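Fruit crates and gold stickers, a month in

Quick one as I've got a delivery at half three and said I'd get this up before then. A few people asked after the market what crates we use for the oranges and where the gold stickers came from. So, a review. Three things in it: the black slatted crate (Nestent), the white one with the hearts (Clurkia) and the sticker sheets, which come from Kaselska.

All paid for by us. No freebies.

What we do with them

Small fruit stall and box round, run out of the Rosser units. Oranges come in, go in the black crate, get moved one at a time into the white crate with a sticker on. White crate goes on the stall. That's the whole system. Did 549 oranges in the first week of April, most of them me, evenings, radio on.

The black crate

Boring and good. Bought 6 of them, could have done with more. Slotted sides, cut-out handle at the front that takes a full hand even with a coat sleeve in the way. We overfill ours, always, oranges up over the rim in a heap, and the walls haven't bowed yet. Bottom hasn't sagged either. I carry it full from the van to the table, which is about thirty steps, and it doesn't dig into my fingers much. Digs in a bit. Wouldn't want to do it up a hill.

Slots are handy for checking the bottom layer. You can spot a soft one going without tipping the lot out. Air gets in too, so they last better than in the cardboard ones we had before, which went damp and then went in the skip.

Downsides. Dust. Black plastic shows every bit of it and the slots are a pain to wipe, I use an old washing up brush and even that doesn't get in the corners. There's also a slight burr where the moulding meets, inside the handle on two of ours. Took it off with a bit of sandpaper. Shouldn't have to but it took a minute.

Doesn't stack that well when heaped, obviously. My fault, not theirs.

The white crate

The pretty one. Shorter than the black, open top, handle in the end, and hearts cut out along the sides. I was not keen. Lajos Pálfi on the next pitch had them for his lemons and I thought they looked like something off a wedding table. Then I watched people stop at his and not at mine, so I bought some.

They do sell fruit. Orange showing through a white heart, people like it, kids poke their fingers through. I've stopped minding.

Practical stuff: lighter than the black one and you feel it. Flexes if you pick it up by one end with fruit in. Two hands. I fill it halfway, sometimes a bit more, never over the rim. The bottom's perforated so grit drops through onto whatever's underneath, put a cloth down if you care about your table. Marks come off with washing up liquid. Left one in the yard for a fortnight and it's not yellowed so far, ask me in September.

Would I use it for storage? No. Display only. It's a shop window with a handle.

Stickers

Right, the fiddly part. Round, gold, dark border, Chinese characters on them, 精选水果, "selected fruit". We picked them partly as a lot of our box customers read it and partly as they look smart on an orange. Gold on orange shouldn't work. Does. There's some shiny rainbow ones as well, more of a blue and silver when they catch the light, I save those for gift boxes.

Bought them by the thousand-odd, 1175 in the bundle I've got on the go. The spares live in their clear sleeve and I'd keep them in it, loose sheets pick up fluff and the corners curl.

Peeling is where you lose time. Best way I've found is sheets fanned out along the front edge of the table, crates behind, full one on the left and the one you're filling on the right. Lift the edge with a thumbnail, get the other hand on it before it flips and sticks to itself. Both hands. I tried doing it one handed with the orange in the other and wasted a good dozen.
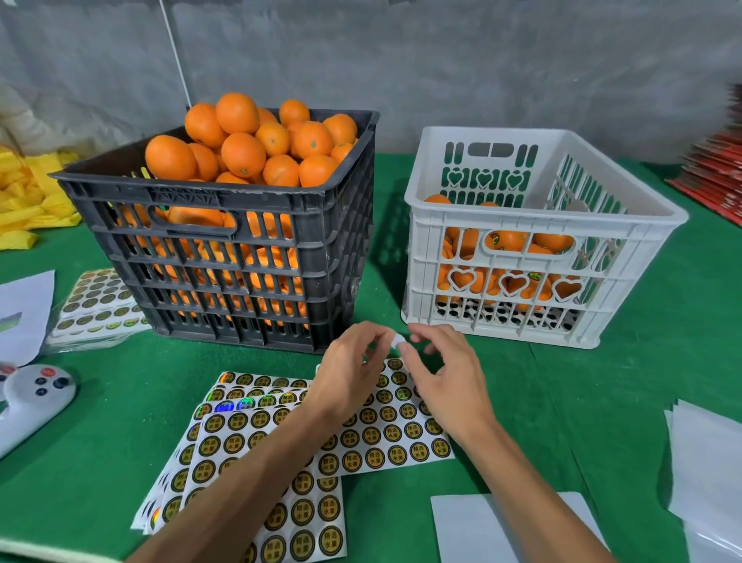 Do they stay on?

Mostly. Dry fruit, yes. Press it down with your thumb, count of two, done. Cold fruit straight out of the chiller, no, you get a film of damp and they slide off by dinnertime. Let them come up to room temperature first. Found this out on a Tuesday with a customer in front of me and a sticker on my sleeve.

Very dimpled skins are worse than smooth ones, the edge lifts. Try and put it on the flattest bit of the side, away from the stem end. Waxed ones hold fine. Haven't tried them on pears or apples yet, somebody in the comments last time said apples are easy.

They peel off clean for the customer, no gum left behind on ours. I wouldn't eat the peel with one on, nor would I candy it without a scrub, but you knew that.

Start at one edge of the sheet and work along in rows, by the way. I used to pick from the middle and you end up with gaps all over and no idea what you've got left. Also the last row on a couple of my sheets wasn't cut right through, so the stickers tore. Emailed Kaselska, they sent a replacement sheet with no fuss, took a week or so.

How fast

My best evening was 319 oranges, with a tea break and one phone call from my sister. That's not a record for anyone, Lajos reckons he's quicker but he has his nephew peeling for him, so he's really only got half a job. If you're doing more than a few hundred a go I'd look at a sticker gun on a roll. For our amounts the sheets are fine and there's nothing to jam.

Table height matters more than I expected. Had mine too low at first and my back went. It's up on blocks now. Something with a smooth top is best too, a dropped sticker comes up off it easily, whereas on the old wooden bench it took a splinter with it.

Would I buy again

Black crates, yes. Already have, second lot on order. Not exciting, do the job, will probably outlive the van.

White heart crates, yes, for the stall only. If you want one crate to do everything, don't get this one. If you've got somewhere for people to look at your fruit, get two and keep them clean.

Stickers, yes with a moan about the cutting on the last row. I'd like a slightly bigger margin round the sheet so there's somewhere to hold it. I'd also like them to do a smaller size for the satsumas, the ones we've got look like a hat on anything under about tennis ball size.

Marks out of five, as people always ask. Black crate, four and a half, half off for the burr. White crate, three and a half, would be four if it didnt flex. Stickers, four.

Questions I've already had

Do the white ones fit inside the black ones for storage? No, and don't force it, I cracked a corner.

Can you get the white ones without hearts? There's one with plain slots on the same page, bit cheaper. Haven't had my hands on it.

Dishwasher? Too big for mine. Hose and a brush in the yard.

Do customers ask what the sticker says? All the time. I tell them, then they buy two more. Works on me as well probaly.

Are the crates alright for potatoes? Black one yes, soil falls out of it everywhere though, so do it outside.

Van's here. Will answer anything else tonight.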